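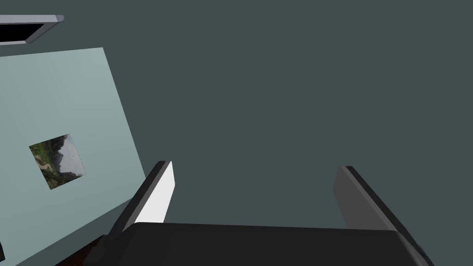 Courses > Drawing Foundations > Unit 2 > Edges and Value

Unit 2 is my favorite part of the course, because it's where people stop drawing lines around things and start drawing the things. A line is a handy invention, but most of what we call an outline in daily life is a place where one value stops and another begins. The pale blue-gray panel at the left and the much darker slate gray beside it meet along one clean, straight diagonal, and there's no line there at all, just light against dark. Try it in charcoal - fill in the dark right up to the boundary, leave the paper for the light, and put your pencil away. You get the edge for free!

Value first

Value means how light or dark a thing is, whatever its color. Squint. Keep squinting until the small stuff melts and you're left with big shapes. We work with seven values in this unit, from bare paper (1) to the darkest dark your charcoal will give you (7). Make your own strip on the same paper you'll draw on and keep it clipped to your board. A strip made on smooth paper is no use to you on rough paper.

A common trouble: everything ends up at 3, 4 and 5. The drawing looks foggy and you can't say why. Hold your strip up next to the subject, find the darkest dark, and commit to it early. You'll be surprised how brave the rest of the drawing gets.

Hard, soft, lost

A hard edge is a sudden change of value. The corner of a box in strong side light is a good one to practice on.

A soft edge is a gradual change. Think of the shadow side of an egg, or the far end of a cast shadow, where it gets blurry as it moves away from the object.

A lost edge is where two neighbors have the same value and the boundary simply goes away. Dark coat, dark doorway. Beginners nearly always draw a line there to "help." Please don't! The viewer will fill it in, and enjoys doing it.

Edges and values work together. A big jump in value with a hard edge pulls the eye harder than anything else on the page, so decide where you want that to happen. Arnout Vanhove's harbor studies (in the slide folder, set B) are wonderful for this. He keeps one crisp meeting of light and dark near the waterline and lets nearly everything else go soft.

Studio exercise

Set a white cup on a dark cloth with one lamp to the side.

1. Ten minutes with no lines, side of the charcoal only. Big shapes.
2. Pick your hardest edge and sharpen it with the kneaded eraser.
3. Find an edge you can lose. There is always one, often where the shadow side meets the cloth.
4. Stand back almost across the room and squint again.

Bring the drawing even if you dislike it. The ones that went wrong are usually the ones we talk about longest.

Materials: vine charcoal, one stick of Mallet compressed, kneaded eraser, rough paper. Chenxi Shao has spare boards in the studio.

M. Kneath, revised February 2021

Related handouts
Unit 1: Measuring by Eye
Unit 2: Cast Shadows and Form Shadows
Unit 3: Warm Grays, Cool Grays
Slide folder, set B: Harbor Studies
Choosing Paper for Charcoal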